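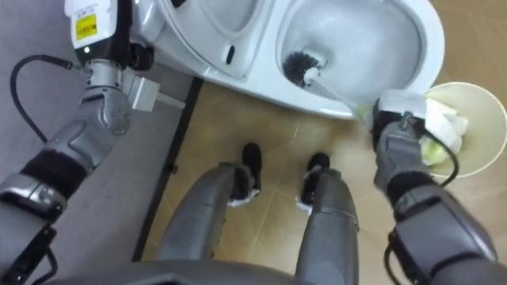

Iveta Kollár wrote to the housekeeping office to ask whether the bowl should be brushed before or after the seat is wiped, as the two floors of Flonddale House had been following different orders. The bowl is brushed first on both floors. Section 4 has been reworded accordingly and replaces the sheet kept inside the supply closet doors.

Section 4. Toilets

4.1 Scope

This section covers the routine cleaning of toilets in guest rooms, staff restrooms and the ground floor public restrooms. It does not cover blockages, leaks or loose seats, which are reported to Maintenance at extension 488. Floors and sinks are covered in Sections 5 and 6.

4.2 Supplies

Before entering the restroom, check that the cart holds the following:

- Toilet brush with a long handle, and its holder
- Voreck bowl cleaner
- Brulon surface spray
- Two cloths marked for toilet use only
- Rubber gloves
- Wet floor sign

A brush with flattened or missing bristles is not to be used. Replacement brushes are ordered under stock number 643. Brushes from the public restrooms stay in the public restrooms.

4.3 Preparing the bowl

1. Place the wet floor sign at the door and put on gloves.
2. Turn on the fan or open the window.
3. Flush once with the lid down, then raise the lid and seat fully.
4. Apply bowl cleaner under the rim, working once around the bowl. Let it run down the sides by itself.
5. Leave the cleaner for the time printed on the bottle. Mirrors and the sink may be cleaned while waiting.

CAUTION: Do not mix bowl cleaner with bleach or with any other product. Dangerous fumes may form. If two products have been used together by mistake, leave the room, close the door and call the supervisor on duty.

4.4 Brushing the bowl

1. Hold the brush near the end of the handle, with the hand outside the bowl.
2. Begin under the rim. Press the bristles up into the channel and work around the bowl until the starting point is reached.
3. Lower the brush to the inner wall. Press the head flat against the wall and use short strokes, going down one side and then the other.
4. Scrub at the waterline. Mineral rings usually need a second pass.
5. Push the brush into the drain opening several times.
6. Flush, and hold the brush in the clean water as the bowl refills.
7. Let the brush drip over the bowl before returning it to the holder. The handle may be rested across the rim under the lowered seat for a few minutes.

Note: Steel wool, scouring powder and metal scrapers scratch the glaze and are not permitted on any toilet in the building. If a ring remains after two passes, enter the room number in the log and leave it for the monthly treatment.

4.5 Seat, lid and outer surfaces

1. Spray the first cloth, not the toilet. Spray that reaches the hinges loosens the finish over time.
2. Wipe the flush handle or button, then the tank if there is one.
3. Wipe the top of the lid, the underside of the lid, the top of the seat and the underside of the seat, in that order.
4. Wipe the rim.
5. With the second cloth, wipe the outside of the toilet down to the floor. Include both sides, any slots or recesses, and the area behind the base.
6. Dry the seat with paper and lower the lid.

Both cloths go into the red laundry bag. They are not rinsed in the sink and are not used in another room.

4.6 Care of the brush and holder

Empty the holder at the end of each shift. Wash it with hot water and surface spray in the utility sink, and let it dry upside down. Brushes are replaced each January and whenever the bristles no longer stand straight.

CAUTION: Never leave cleaner standing in the holder. A visitor or child may tip it over.

4.7 Recording

Initial the restroom card when the work is finished. Cards are collected by Guoqing Jiang and kept in the housekeeping office.

Revised 3 Nov 2022

Comments (3)

Xuelian Cheng
Could 4.3 say what to do in the rooms where the window is painted shut? The fan in the second floor staff restroom is very weak.

Peiyu Zhong
Prop the door open with the sign in front of it until Maintenance has looked at the fan. I have sent them a request.

Liis Bite
The underside of the seat used to come before the top on our floor. Please confirm that the new order applies to the public restrooms too. Also, we are down to our last bottle of Voreck.

Shared 2 times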